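Robot Systems in Practice
Prelley campus, Hagedorn room
Notes for lecture: The flip. How good demonstrations made a bad move
Updated 22 May 2020

These notes go with the recorded lecture. I talk fast when I like a topic, and I like this one a lot, so the bits I rushed are written out properly and the bits I laboured have been cut. If you've only got ten minutes, read the part on two answers and the part on the smoother.

What happened

Last October we had a Veso arm learning to pick up a small tub from a table and put it down again somewhere else on the same table. Dull job, lovely test. The training data came from people doing the task with hand-held grippers, and the path of each gripper was worked out from the square markers on it. Our tracking package was Gritar, the in-house one you'll be using in the prac (same package, newer version, please don't go digging out the old one).

The arm had been behaving itself all morning. Then, partway through a perfectly ordinary approach, the target position jumped 308 mm sideways and down. The arm went after it. The contact limit tripped when the gripper met the tabletop, the drives cut out and the whole thing stopped with its fingers jammed against the edge. We bent a finger and took a chip out of the table. No injuries, and everyone was outside the taped line, but I was standing close enough to that line that I've moved it since!

The first thing all of us did was blame the arm. We checked the joint encoders, swapped a cable, ran the self-test twice and pulled the cover off the wrist. All of that took most of a day and the arm was fine. It had done exactly what it was told, and the question we should have started with was who told it.

I want you to remember that day when you're writing up your own faults. The part that moved is the part everyone looks at. Write down the command as well as the motion, and put them on the same time axis, before you pick up a screwdriver. 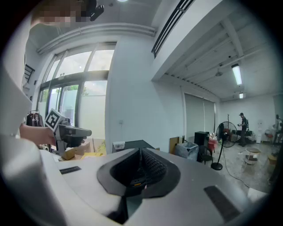

Marker tracking is easy to explain and easy to trust too much. You know the real size of the square, you find its four corners in the camera picture, and from the way the square is squashed and tilted you work out where it must be and which way it faces. All of that hangs on the corners. Now think about the background as well as the marker: a gripper held up in front of tall glass doors with the daylight pouring in gives the camera a very hard job. If the exposure suits the room, anything pale and close to the light can wash out to plain white, and the white border round a marker is just the sort of thing you can't afford to lose. The corners don't vanish. They creep, a pixel here, half a pixel there, and the maths carries on with whatever it's given.

Two answers to one picture

A flat square seen from a fair distance has an awkward property. There are often two tilts that explain the four corners nearly as well as each other. One has the top edge leaning away from you, the other has it leaning towards you. Close up, perspective sorts it out: the nearer edge looks clearly longer. Far away the two edges look nearly the same length, and then you're relying on tiny differences in corner position to choose between two very different directions.

Try it with a playing card at arm's length, one eye shut. Tip it a little, then tip it the other way by the same amount. From across a room you'd struggle to say which was which.

So the solver gives back two candidates, each with a reprojection error (how far the predicted corners land from the measured ones). The usual rule is to take the smaller. On a clean picture that's sensible. On a picture where the corners have crept, the wrong one can win by a whisker, and on the next frame the right one wins again. That's the flip in the title.

Why does a change in tilt turn into a jump in position? Lever arm. The marker sits back near the hand, but what the arm copies is the fingertips. Rotate the marker frame by the wrong amount and the fingertips swing through a wide arc, even though the marker itself has hardly moved. When I plotted marker position alone, the bad run looked clean. I stared at that plot for far too long. Plot the point you care about, and only then the point you measured.

What a cube is supposed to do for you

Putting patterns on several faces of a cube is meant to kill this problem. See two faces at once and you've got corners that don't lie in one plane, and the false answer falls apart: it might suit one face, but it'll be miles off for the other. You also keep tracking when the wrist turns and one face goes out of view.

The catch is that the software has to know it's a cube. There's a file that gives the position of every face relative to the body, and Gritar has a setting that says whether to solve all the visible faces together or solve each one alone and keep the best. Ours was on the second. It had been switched over when we were testing single flat markers and it was never switched back. So we had cubes on the grippers and were throwing away the very thing a cube is for. Every frame, the package solved each face by itself, ranked them by error and picked a winner, and sometimes the winner was the wrong half of a flipped pair.

There's a second catch with two-handed work. You've got a cube near each hand, and both can be in view with their patterns showing. Give every face its own ID. If the left and right cubes share a set, you can get a swap as well as a flip, and swaps are horrible to find. We had that one right, thank goodness.
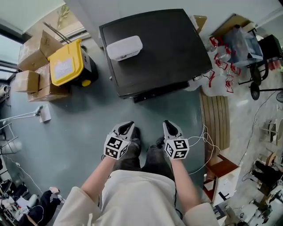

The smoother, or how we hid it from ourselves

A flip lasting one frame makes a spike, and anybody would notice a spike. Why didn't we? We had a smoother in the chain. It was there to take the shake out of people's hands, and it did that well, and it also took a sharp, obviously silly spike and turned it into a soft, believable bump. By the time the path reached the training set it looked like a person had dipped the gripper and brought it back. People do that! I'd have passed it by eye, and in fact I did pass it by eye.

Once we turned the smoother off and ran the raw poses through a plain speed check, the picture changed. Out of 1382 demonstrations, 263 had at least one flip. Most came early in the reach or on the way back, where the arm was high and a wobble did no harm. In 11 of them the flip fell during the final approach, low over the table, and those were the ones that taught the arm its dive.

Now, 11 out of that many sounds like nothing. I had a long argument with a colleague about whether so few could matter. What settled it was the conditions. All of them had the tub near the same corner of the table, and hardly any of the clean demonstrations did. In that corner the bad examples weren't rare at all. A fault rate averaged over the whole set tells you very little about the rate in the one spot where your robot is about to work, so break it up by location before you quote it.

Order of checks matters too. Test first, smooth afterwards. If the raw path asks a human hand to move faster than a hand can move, mark that stretch as bad and leave a gap. Don't fill the gap with something pretty. We used to fill short gaps automatically, and I now think a gap is one of the most honest things a log can contain. 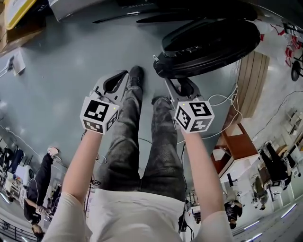 The same goes for the log of errors. Gritar was writing out the reprojection error for both candidates on every frame, the whole time. Nobody had plotted the gap between them. When the two errors are far apart the choice is safe, and when they come together you're tossing a coin, and you can see it coming several frames ahead of the flip. It was sitting in a column we'd never opened.

What we changed

Joint solve is now the default, and the package refuses to start if a cube is defined and the single-face setting is on. It used to print a warning. A warning scrolls past.

If only one face is visible and the two errors are close, the frame is marked uncertain and doesn't go into training.

Recording stops being accepted if the exposure is clipping inside the marker border. This one annoys people on sunny afternoons, and I've been asked to loosen it. I haven't.

The speed check runs on the fingertip point, on raw data, ahead of the smoother.

On the arm itself there's a limit on how far the target may move between updates. If it's exceeded, the arm holds still and asks for a reset. That limit should have been there from the start, no matter how good the data was. It knows nothing about markers or cubes, and it would have caught the October dive in a single update. Please put one in your prac code even if your tracking is perfect.

For the prac

Bring a laptop with the current Gritar installed. You'll get a short set of raw recordings with flips in it, and I'm not telling you where. Plot the fingertip path first, then the error gap, then have a go with the smoother on and see how much harder the same flips are to spot. Save all your plots, ugly ones too, I'd like to see them.

Work in pairs if you can. When you think you've found one, write down the frame number and which faces were in view, and leave the recording untouched.

The bent finger is in the drawer under the front bench in Hagedorn if you'd like a look at it. Put it back when you're done, it's the only one I've got.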